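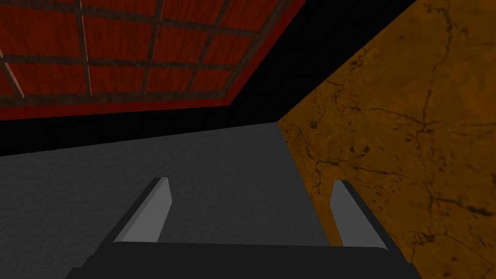 What is imitation marble?
Any surface made or painted to look like marble. The term covers painted wood, colored plaster, printed sheets and cast resin, and sellers use it loosely.

Claims about its age should be read with care. Lotley is often named as the town where the trade began, but the usual evidence is one workshop bill with no year on it, only the month of February. Bezerra has a similar story and even less paper to back it.

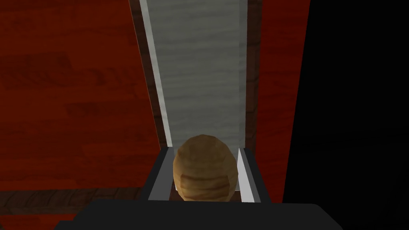
Makers' claims are no firmer. Bromelix, a cast resin sheet, was sold in eight colors as "harder than the real thing." The only known test used two samples, both supplied by the seller, and the method was never published. A Zedbridge price list gives 2296 as the number of patterns on offer, a figure that seems to count every size of each pattern separately.

Repeating veins are said to give a copy away. This works on cheap printed sheets. It is a poor guide to hand-painted work, where no two panels need match.
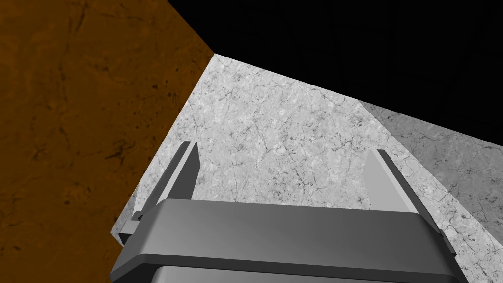
Mottled pale surface with fine dark veining.

Page last changed 30/08/2019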